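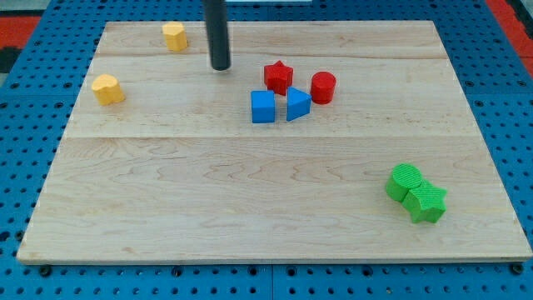
Search this journal Enter keywords Go

Print this article
E-mail this article

3. Board Care in the Home

3.1 Sample and method

The survey went to 900 households in four towns: Rirley, Zarberg, Chege and Vanine. Completed forms came back from 300 of them. Forms were mailed in July, with a stamped return envelope and a one-page sheet explaining what we meant by a cutting board. We counted any flat wooden surface used for preparing food, including boards that stay on the counter all year and boards that come out only for bread. Plastic and glass boards were left out, although many people wrote about them anyway in the margins.

We then visited 40 of the households that had returned a form. Visits were made by Tumaini Koech in Rirley and Chege and by Hollis Doucet in Zarberg and Vanine. Each visit took place in the kitchen. The person who did most of the cooking was asked to wash a board in the usual way, put it wherever it normally went, and talk about how long they had owned it. No instructions were given about water, soap or drying.

3.2 Construction of the boards

Most boards in the survey were made from narrower pieces glued side by side. Solid one-piece boards were less common and tended to be older, often passed down from a parent. Figure 3 gives the general look of the glued type, with seams that can be hard to see where the wood is pale and the pieces are close in tone.

Figure 3. Light-colored wooden board made of joined strips. Two seams run across the surface.

Many owners did not know their board had seams. On the form, a large share of people with glued boards ticked "one piece of wood," and the error came to light only during the visits. We therefore treat the written answers on construction with caution and use the visit notes wherever we have both.

The species of wood was also poorly known. People wrote "maple," "light wood," "hardwood," or "whatever the store had." We did not try to identify species from a visual check. Answers on price were more complete, but they mixed new purchases with gifts and are not used in this section.

3.3 Washing and drying

Hand washing was the usual method in all the towns. Dishwasher use was reported mainly by larger households in Zarberg, and several of those respondents said they had stopped after a board split. We have no way to check the cause of those splits. A board that goes through a dishwasher may also be cut on harder, stored wetter and oiled less often, and the form did not separate these.

Drying differed more than washing. During the visits we saw boards leaned against a wall, set in a rack, wiped and laid flat, or laid flat without wiping. Laying flat was the most common choice in small kitchens, where there was often no free wall behind the counter. Owners who leaned their boards usually said they had been taught to do so. Few could say what would happen otherwise.

The forms gave a tidier picture. Many people who wrote that they always stood the board on edge laid it flat during the visit. Part of this may be the effect of having a visitor in the room - one woman in Vanine moved her board three times while talking and then put it back on top of the stove. We report both sets of answers in the appendix and make no adjustment.

3.4 Oiling

Oiling was rare. Most households had never oiled a board, and those that had were split between mineral oil and ordinary cooking oil. Respondents in Chege were more likely to oil than those elsewhere, and they also owned their boards longer. It would be easy to link the two, but Chege respondents were older on average and had lived longer at the same address, and either fact could account for the age of the boards.

People who oiled did so when the wood "looked dry" or "felt rough." Hardly anyone kept to a schedule. Several had been given a bottle of oil with the board and quit when it ran out.

3.5 Reasons for replacement

The reasons given for throwing out a board were, in order, warping, deep knife marks, smell, and splitting along a seam. Warping was mentioned far more often than splitting. Owners described it as rocking or spinning on the counter, and many had gone on using the board for months with a folded dish towel under it.

Sanding was mentioned by only a few respondents, all of whom already owned a sander for other work. The rest regarded a scarred board as finished. Old boards were kept for other uses in many homes, under plant pots or in the garage, and these were excluded from the ownership figures in Section 4.

Filed under: Home & Kitchen Studies, Household Goods, Wood Products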